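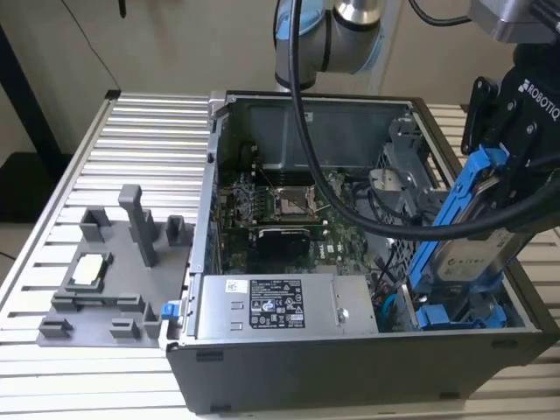 Computador de torre aberto, com a placa-mãe à vista.

A Associação de Cartonagem de Dudavar comunica às associadas que o concurso de junho aceitará apenas cartões feitos à mão. O carimbo Huerta, com 21 flores, continua permitido – o Skernix, não.
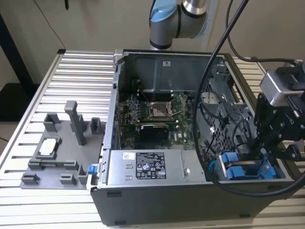 Torre deitada sobre a bancada, sob o braço robótico.

A decisão foi lida na sala Eritz perante quase 100 sócias. Ao fundo, alguém rasgou um envelope.
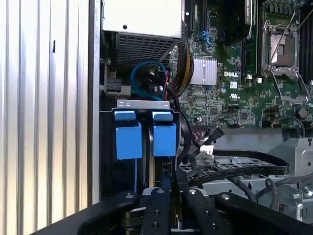

Dentro vinha um cartão sem remetente, carimbado com o Skernix. A direção registou-o em ata e atribuiu-lhe o primeiro prémio.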